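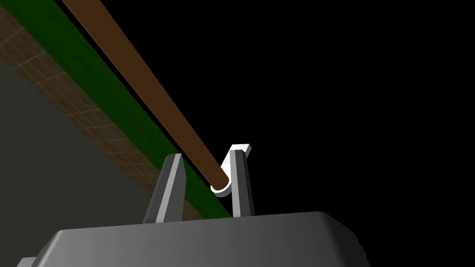 Last modified: May 20, 2025

Filed under: Games Research / Tabletop / Papers

4.2 Rule lookups at the table

We gave 38 players the digital edition of Priedītis, a fantasy dungeon crawl with 50 pages of grappling rules, and logged each rulebook search (Figure 3). Most searches came during grappling - a word the designers define in 2 places, differently. Groups using the Biso companion app settled disputes faster, mainly by believing whatever it said. One party spent its whole session on a door.

Figure 3. Rulebook searches per session, by rule type.

Print this page | E-mail this page

Comments

Deolinda Esteves: The door was locked. We had a plan.

Maarja Ramanauskas: Did you try Runuretti too? Its grappling rules are worse.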